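Winska tabletop set, hand-held collection. Maintained by Ademir Cavalcanti and Zuleica Lacerda.

## Summary

Winska is a set of two-handed table tasks recorded with a pair of hand-held grippers and a head camera. It holds 544 episodes, of which 89 are held out for testing. The set was collected to train Lunolano, our imitation policy, and is released for research use only.

| Split | Episodes |
|---|---|
| train | 455 |
| test | 89 |

Splits are by operator. An operator who appears in `test` does not appear in `train`.

## Views

Each episode has three streams: `left`, `right` and `head`. The gripper cameras are fisheye and are stored without rectification. Expect the gripper's own body in the lower part of the view and, in many episodes, the other gripper as well.
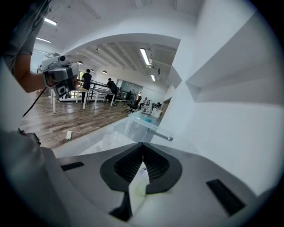 Streams are aligned on the host clock. Offsets are written to `sync.json`, one file per episode. If you resample, apply the offset first. Background activity in the room is left in, and we do not mask it.

## Collection

The operator holds one gripper in each hand and works at a white table. Both grippers carry printed markers, and the head view is used to recover their pose relative to each other. The two marker patterns differ, so left and right can be told apart without the file name.

Objects on the table are moved between episodes. Starting positions are not measured. Operators were asked to keep both markers in the head view while moving, and episodes that lose either marker for more than 5 seconds were dropped. That rule removed 134 episodes from the raw pool.
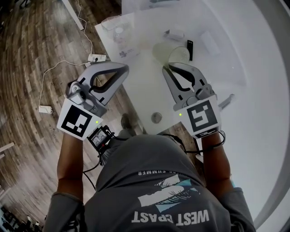 ## Labels

- `task`: short text, written by the operator after the episode
- `phase`: reach, grasp, move, release
- `ok`: true or false, set by a second person

Ginevra Mazza did the `phase` pass. Boundaries between reach and grasp are the least reliable; treat them as soft.

## Privacy

Faces are pixelated in the released streams. Printed text on clothing is not altered. Report any missed face with the episode number and stream name, and we will pull the episode until it is fixed. 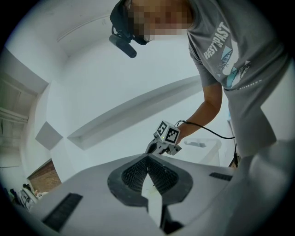 *Last changed: March*

## Known problems

- Bright tabletops wash out in parts of `head`.
- Cables sometimes cross the view of a gripper camera.
- `ok` is missing for a few early episodes. The loader reads these as false.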